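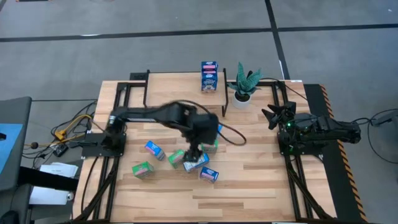
Desde el banco de pruebas: dos juegos de dedos y muchas cajitas de cereales

Queridos lectores, este mes el boletín viene con olor a desayuno, y os pido un poco de paciencia, porque tengo mucho que contar y (como ya sabéis los que lleváis tiempo por aquí) me cuesta ir al grano. En Visalside hemos dedicado buena parte de noviembre a una comparación que teníamos pendiente desde antes del verano: los dedos Brirby, anchos y rígidos, frente a los Kanen, más estrechos y con una almohadilla que cede un poquito al cerrar. La pregunta era sencilla de formular y bastante pesada de responder: ¿cuál de los dos nos conviene para recoger envases de cartón pequeños y ponerlos de pie en una balda sin dejarlos hechos un acordeón?

Elegimos cajas de cereales de ración individual después de darle bastantes vueltas. Antes habíamos probado con tacos de madera, que son muy agradecidos y no se quejan nunca, pero que tampoco enseñan gran cosa. Una caja de cartón es otra historia: tiene caras anchas y cantos estrechos, solapas que se abren cuando menos te lo esperas y un interior que se desplaza al inclinarla. Si aprietas de menos, se escurre; si aprietas de más, se hunde la cara y ya no vuelve a sostenerse igual. Además, los colores y los dibujos del frente ponen a prueba las cámaras de una manera que un taco liso no puede ni soñar. ¡Y son baratas, que también cuenta!

La tarea es siempre la misma. Las cajas se dejan caídas sobre la mesa, en posiciones que cambian de una ronda a otra, y hay que llevarlas a la balda de madera del fondo y dejarlas de pie. Trabajamos con dos brazos enfrentados, aunque en la primera parte de la comparación se movía uno solo y el otro esperaba plegado en su lado. Lo hicimos así para no mezclar problemas: cuando los dos se mueven a la vez es muy difícil saber si un fallo viene de los dedos o de la coordinación, y yo ya he perdido tardes enteras discutiendo sobre eso como para repetir la experiencia.

Hicimos 185 intentos con los Brirby y otros tantos con los Kanen. Con los primeros, la caja llegó a la balda y se quedó de pie en 161. Es un resultado muy digno, bastante mejor de lo que yo había apostado (perdí un café), y se explica sobre todo por la anchura de la superficie de contacto, que sujeta bien la caja aunque el agarre no haya quedado centrado. Lo malo viene al soltar. El dedo ancho necesita sitio para abrirse, y cuando ya hay una caja en la balda es fácil darle un empujoncito a la vecina al retirarse. 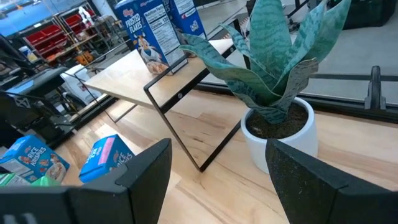

Con las cámaras de muñeca también hubo lo suyo. Los dedos ocupan una parte considerable de la vista inferior, y con los Brirby, que son más anchos, lo notamos enseguida: justo cuando más falta hace ver el canto de la caja, lo que ves es dedo. Durante el acercamiento todo va de maravilla, la balda y lo que hay encima se distinguen sin dificultad y hasta se leen las letras grandes de los envases, pero en los últimos centímetros hay que fiarse de lo que se vio un momento antes. Probamos a inclinar un poco el soporte y mejoró la visión del punto de agarre, a cambio de perder la parte alta de la balda. Lo devolvimos a su sitio y lo volvimos a inclinar varias veces – los tornillos de ese soporte tienen ya más kilómetros que mi bicicleta – y al final nos quedamos con una posición intermedia que no entusiasma a todo el equipo pero que nos deja trabajar.

La planta, por cierto, se ha quedado en el montaje. Empezó como referencia visual, por aquello de tener junto a la balda algo con hojas altas y contorno irregular, y ha acabado siendo una prueba bastante exigente para la planificación del recorrido. El controlador Iglesias, en su configuración inicial, la trataba como un bulto compacto y daba unos rodeos larguísimos para no acercarse. Ajustamos el margen de seguridad y los recorridos se acortaron, con el susto correspondiente la primera vez que el codo pasó más cerca de lo que a mí me parecía prudente.

Vamos con los Kanen, que sé que muchos los estabais esperando. Tratan el cartón con una delicadeza preciosa, apenas marcan las caras y se meten sin esfuerzo entre dos cajas juntas. Ahora bien, piden un agarre mucho más centrado. Si cogen la caja cerca de una esquina, esta gira entre los dedos y llega torcida a la balda, donde unas veces se endereza sola y otras se va de bruces. No os doy todavía su cifra porque Baltasar Bustamante, que ha llevado el registro con una constancia que le agradezco mucho, está repasando una tanda en la que la presión estaba mal configurada, y prefiero esperar a que termine y publicarla bien en el próximo número.
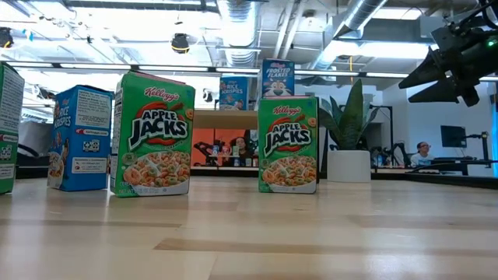
Otra cosa que hemos aprendido, y esta nos ha costado más disgustos que todo lo anterior, tiene que ver con la cámara fija. Estábamos tan pendientes de las muñecas que la habíamos dejado a una altura cualquiera, baja y cerca de la mesa. Desde ahí las cajas más próximas tapan parte de las que quedan detrás, y la separación entre la mesa y la balda se aprecia mal. Para revisar los agarres sobre la mesa esa altura nos gusta mucho, la verdad, se ve con claridad qué cara ofrece cada envase y si ha quedado derecho. Para juzgar las colocaciones en la balda nos quedamos con la vista desde arriba. De momento conservamos las dos y las guardamos sincronizadas, aunque el disco se llena que da gusto: llevamos 2635 clips desde que empezamos con las cajas, contando las pruebas de calibración.

También hemos cambiado la manera de anotar los fallos. Antes escribíamos simplemente que la caja se había caído, y al releerlo no había forma de saber en qué momento. Ahora apuntamos la fase (acercamiento, cierre, traslado o suelta) y una frase libre para lo demás. La frase libre ha resultado utilísima. Ahí fue donde apareció lo de las solapas, por ejemplo: varias de las caídas con los Brirby venían de cajas con la solapa superior algo levantada, que se enganchaba en el dedo al abrir. Desde entonces las repasamos antes de cada tanda y apartamos las que están muy castigadas, menos unas pocas que reservamos a propósito para ver cómo se comportan los dedos con material cansado.

Si me preguntáis con cuál me quedo hoy, os diría que con los Brirby para despejar la mesa deprisa y con los Kanen para colocar en una balda que ya está medio llena. Lo siguiente es montar un juego en cada brazo y repartir el trabajo – uno recoge, el otro coloca – con una entrega en el aire que me tiene ilusionadísimo y un poco nervioso a partes iguales. El controlador Iglesias admite configurar cada pinza por separado, así que por ese lado no esperamos grandes complicaciones, y la primera semana la dedicaremos solo a la entrega, sin balda ni planta de por medio.

A quienes tengáis unos Kanen en el taller y hayáis probado otras almohadillas, escribidnos, por favor, respondiendo a este mismo boletín. Nos interesan sobre todo las más blandas y cuánto aguantan antes de empezar a despegarse, que las nuestras ya tienen una esquinita levantada.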